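Posted by Sandrine Bouvier
June

Wanted: people with ordinary patience to try a gear-handling kit

Stelileck makes a small kit that lets a robot arm pick up gears and put them where gears are supposed to go. We call it the Pirnow. It has been used almost entirely by the people who built it, who are fond of it and therefore useless as judges. We would like to hear from people who are not fond of it yet.

We are looking for 49 participants. The number was 50, but my brother-in-law applied and has been counted already.

What the kit is

The Pirnow comes as a pair of gripper fingers, a wrist camera, a practice set of metal parts and a manual. The manual is on its fifth rewrite and still contains the phrase "seat gently but with conviction." If you can explain what that means, please mention it in your application. The kit bolts onto the arm we keep at our Barrientos workshop, so you do not need a robot of your own, or a garage to hide it in.

What you would be doing

You come in for one session, which lasts an afternoon with a break for coffee. You get the manual, the kit and a desk. You set up the fingers, teach the arm a pick and a place, and then try to get a gear onto a pin without swearing in a way that our recorder will pick up. The wrist camera gives you a close view of your own progress, and you will spend a lot of the afternoon looking at something like a gear held between two black fingers, with a pale metal disc behind it and another gear off to the left.
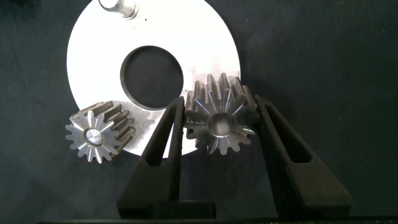

Who should apply

– People who fix things: bikes, clocks, sewing machines, the office printer nobody else will touch.
– People who teach shop class or run a small machine shop and have wondered whether a kit like this would earn its shelf space.
– People who have never programmed anything and are a little annoyed that everyone assumes they should.

You do not need to know the word "backlash." If you do know it, try to keep it to yourself for the first hour.

Please do not apply if you work for Kastis. We like you, we buy your bearings, but you sell a competing gripper and the coffee break would be awkward.

What you get

A flat fee, lunch, and travel within the county. Everyone who finishes a session also goes into a drawing for a Pirnow kit of their own, which lists at $2,000 and fits most tabletop arms. I am required to say "most." Ask me about yours before you get excited.

You will also fill out a questionnaire. It is 5 pages long and the last page is blank, for complaints. Previous testers were our own engineers and left it that way, which I did not find convincing.

How to apply

Write to Sandrine Bouvier at the Stelileck front desk. Tell us what you do, what you last took apart, and whether it went back together. A short answer is fine – we are not hiring novelists. Mention any trouble with stairs and we will put you in the ground-floor room. Mornings can be arranged if you ask, but the arm is usually being recalibrated until 11 a.m. and so am I.

Last updated: June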